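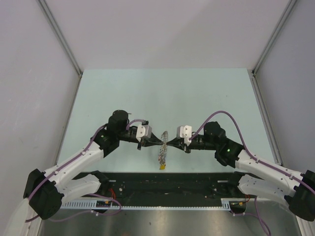 Two arms, one bundle: our robot club in November

I wanted to write already last month about our club, but the exams came first. We are a small group at the Nurnthorpe school workshop and this term our project is soft things. With hard blocks we had good results in spring. With things that bend, we are beginners again.

The task is that both grippers take the bundle from opposite sides, at the same height, and keep it upright. It sounds easy. The bundle is thin and made of many small loops, so if one tip arrives a little earlier, it pushes everything to the other side. We have now 584 recorded attempts, and I watched most of them in the evening with tea.

Zorica Leka, our teacher, told us to grip higher than the middle. I did not agree with her at first. My idea was to hold it low, near the yellow piece, and we tried this for 2 weeks with poor results. Now we hold it about one third from the top and it leans only a little.

This website uses cookies to give you a better experience. Accept all | Manage settings

Next I must fix the purple cables. On the right arm the loop is quite big, and I would like it shorter before we try faster movements. We can spend up to 6 hours a week in the workshop, so it will take some time. If you have experience with chains or wire, please write me in the comments.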